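課題研究レポート　木製天板と積み木セットの試作

提出日：5月5日

## 1. 目的

私たちの班では、幼児向けの積み木と、その下に敷く木の板を組み合わせた遊具「Montes」を作ることにした。市販の積み木は箱から出して床で使うものが多く、遊ぶ範囲が決まっていないため、片付けのときに家具の下へ入り込んだ積み木を探すことになる。板の上で遊ぶ形にすれば、片付けの場所もわかりやすくなると考えた。

この報告では、板の製作、積み木の塗装、色ごとの並べ方の検討についてまとめる。

## 2. 材料と費用

板にはメープルを選んだ。候補にはパインもあったが、爪で押すとへこみが残ったため、硬さを優先した。材料はClurkbridgeの端材コーナーで購入し、代金は1699円だった。端材なので幅の広いものがなく、細長い板を接ぎ合わせることにした。

塗料はUrexの水性塗料で、赤、青、黄、緑を使った。接着剤は学校の工作室にあるものを使ったため、費用には含めていない。

## 3. 板の製作

板は三枚をはぎ合わせて一枚にした。手順は次のとおりである。

1. 木端をかんなで削り、二枚を合わせて光にかざし、すき間がないことを確かめる。
2. 接着剤を塗り、はたがねで締める。
3. はみ出した接着剤を濡れた布でふき取る。
4. 翌日まで置いてから、表面を紙やすりで磨く。
5. 角を少し丸める。

最初の接着では、はたがねを強く締めすぎて中央が持ち上がった。一度はがして木端を削り直し、締める位置を表と裏で交互にしたところ、反りは小さくなった。

磨きは粗い番手から始め、最後は200番で仕上げた。メープルは木目が細かいと聞いていたが、磨くと波のような模様が出てきた。濃い筋の入った部分もあり、班の中では表に使うかどうかで意見が分かれた。結局、模様のある面を表にした。

## 4. 積み木の塗装

積み木は3Dプリンターで樹脂から成形し、角をやすりで落としてから塗った。塗料は二回塗りとし、一回目のあとに軽く磨いた。黄色は下地が透けやすく、二回では色むらが残ったため、もう一回重ねた。緑は混色で作る案もあったが、あとから同じ色を作れないおそれがあったので、そのままの色を使っている。

塗装中に困ったのは置き場所である。新聞紙の上に置くと底の面に紙がついてしまった。途中からは細い角材を二本並べ、その上に渡して乾かした。

## 5. 並べ方の検討

板の上にどのように積み木を置くと、色の違いがわかりやすく、手に取りやすいかを調べた。比べたのは、色を混ぜて置く方法と、同じ色どうしを近くに置く方法である。作業台には青い有孔ボードを使った。

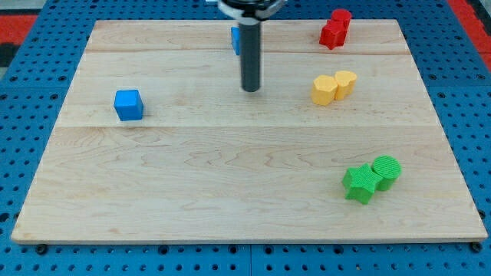

図1　板の上に赤・青・黄・緑の積み木を二個ずつ、色別に置いた様子

色を混ぜた置き方は見た目がにぎやかだが、「赤を取って」と言われてから探す時間が少しかかった。同じ色どうしを近くに置いた場合は、目的の色がすぐに見つかった。ただし、間隔を詰めすぎると指が隣の積み木に当たる。このため、色ごとにまとめながらも、きっちりとはそろえない置き方がよいと判断した。

下地の色についても話し合った。メープルの淡い色の上では赤と青がはっきり見える。黄色は木の色と近いので、赤や青ほど目立たないという意見が出た。

## 6. アンケート

校内で図1の置き方と混ぜた置き方を見てもらい、どちらが使いやすそうかを選んでもらった。回答は71件で、そのうち22件が色を混ぜた置き方を選び、残りは色別の置き方を選んだ。

自由記述には次のような意見があった。

- 木の模様がきれいなので、板だけでも使いたい。
- 黄色をもう少し濃くしたほうがよい。
- 板が重そうで、小さい子が運べるか心配。
- 縁があれば積み木が落ちにくいと思う。

回答者は全員が生徒であり、実際に使う年齢の子どもの意見はまだ集めていない。

## 7. 考察と今後の課題

接ぎ目は磨いたあとも薄く見える。指でなでても段差は感じないので使用には問題ないと考えるが、季節によって木が伸び縮みしたときにどうなるかは確認できていない。6月に入ると湿気が増えるため、反りの大きさを定規で測って記録する予定である。

縁をつける案については、Cistixの木製トレーを参考に、細い角材を四辺に貼る方法を考えている。縁が高いと手前から取りにくくなるので、まず厚紙で仮の縁を作り、高さを変えて試す。

重さについては、裏側を浅く削る方法と、板そのものを小さくする方法の二つが出ている。裏を削る場合は接ぎ目の強さに影響するおそれがあるので、端材で試験片を作り、先にそちらを調べる。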